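Section 4 – Changing finger pads and re-zeroing the gripper (two-arm table cell)

Feb 2020 draft folded in. Replaces the loose sheet. Covers both arms, left and right, same parts, same steps. Do one arm all the way through, then the other. Don't strip both at once, the pads get mixed up and you'll be here all afternoon.

Cell = the Stosimberg table with the green top. The Lavilwood cell has the older fingers, different screws, use section 6 for that one.

## 4.1 Before you start

You need:

- pad set (two pads, one per finger – check they're the same batch)
- 2.5 mm hex key, the long one
- small torque driver
- lint-free cloth, isopropyl
- the 22 mm gauge block
- log sheet

Change pads at 2000 cycles or when the edge has gone shiny, whichever comes first. Counter is on the status page, bottom row. If the counter reads zero and the pads look old, somebody reset it without doing the job. Change them anyway and write that down.

**CAUTION** – E-stop in and motor power off before a hand goes near the fingers. Program paused isn't enough. A paused arm still holds torque and will still close if the script picks up again.

**CAUTION** – the second arm counts too. If you're working on the right one, park the left one first (4.2). It can reach you.

## 4.2 Parking

1. Finish or abort the running task. Let the fingers open fully.
2. Put down anything held. Don't drop it, the vase is glass.
3. Jog both arms to PARK from the menu. Watch the cables on the way up, the wrist loop catches if the last joint was left past half a turn.
4. Motor power off. Wait for the fans to drop.
5. E-stop in. Tag on.

Note: if an arm sags when power goes off, stop there. That's a brake fault, see 7.3. Don't prop it up with a box and carry on.

## 4.3 Taking the old pads off

1. Open the fingers by hand using the release at the back of the gripper housing. Push and hold, then pull the fingers apart evenly. Stiff is normal. Grinding is not.
2. Undo the two screws on each pad. Half a turn each, then the other, then out. They're short and they roll.
3. Lift the pad off from the base end. If it's stuck, warm it with your hand for a minute. No screwdriver under the edge – it marks the seat and the new pad then rocks.
4. Wipe the seat. Let it dry properly.
5. Look at the seat under a light. Any crack from the screw hole outwards, the finger is scrap. Order number for a finger is on the parts page.

## 4.4 Fitting the new ones

1. Pad on, both screws in finger-loose.
2. Push the pad towards the base so there's no gap, hold it there.
3. Torque to the figure on the pad bag. It changed with the Flemier pads so don't go from memory.
4. Same on the other finger.
5. Close by hand. Tips should meet along the whole edge. Light showing at one end means a pad is crooked, slacken and redo.

Mark the date on the gripper housing with the paint pen. Underside, not the top, the top gets wiped.

## 4.5 Re-zero

Has to be done every time, even if only one pad was changed. New pads are thicker than worn ones and the controller will think it's holding something when it isnt.

1. Tag off, E-stop out, motor power on. Stand outside the tape.
2. Gripper menu > Maintenance > Zero.
3. Let it close on nothing. Wait for the beep.
4. Let it open. Put the gauge block in with the tongs, close at low force.
5. Reading should be 22 on the display, last digit can wander by one. If it's further out repeat from 2. Out a second time, the pads aren't seated, back to 4.4.
6. Save. It doesn't save by itself.

Error 3321 during closing = force limit hit too early. Nearly always a cable pulled tight across the wrist. Free it, clear the error, start the zero again from the top. If it comes back with the cable free, note it and leave the arm powered off.

## 4.6 Test pick with the tulips

Artificial tulips, because the stems are thin and the leaves get in the way, so a bad zero tends to show up fast. Glass vase stays on the left of the table, loose stems on the right.

1. Load flower_test, speed at 70 percent. Not full speed on new pads.
2. Check the wrist camera view before you press run. Both finger tips should be in view, and you want the stems and the vase where you expect them. If a leaf is hiding the stems, turn the bunch.
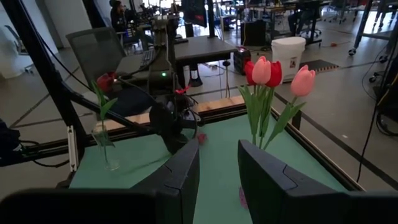
3. Run one pick only. Watch the stem between the pads. It should be held straight, no twisting as the arm lifts.
4. Hand on the E-stop for the move over to the vase. Slow it down further if you're not happy.
5. Release over the vase. The stem should leave both pads at the same time. If it sticks to one, that pad still has film or grease on it, wipe and retry.
6. Repeat until three clean ones in a row. Then the other arm.

Note: pink and red stems aren't the same thickness on every bunch. If it picks one colour and drops the other, check the stems before you blame the zero.

**CAUTION** – don't reach in to straighten a flower between runs with power on. Park it, then reach in.

## 4.7 Finishing off

- old pads in the scrap tin, not back in the bag
- gauge block back in its case
- counter reset, now and not before
- log sheet: arm, pad batch, zero reading, initials
- speed back to normal only after the first full task has gone through

Odd readings or a finger that won't seat – Ghazal Bahrami, leave the log sheet on her desk with the arm tagged off. Spare pads come via Stępień, order when you open the last-but-one set. Last July we ran out and the left arm sat for two weeks.

Section 5 is the wrist cable, do that next if you had a 3321.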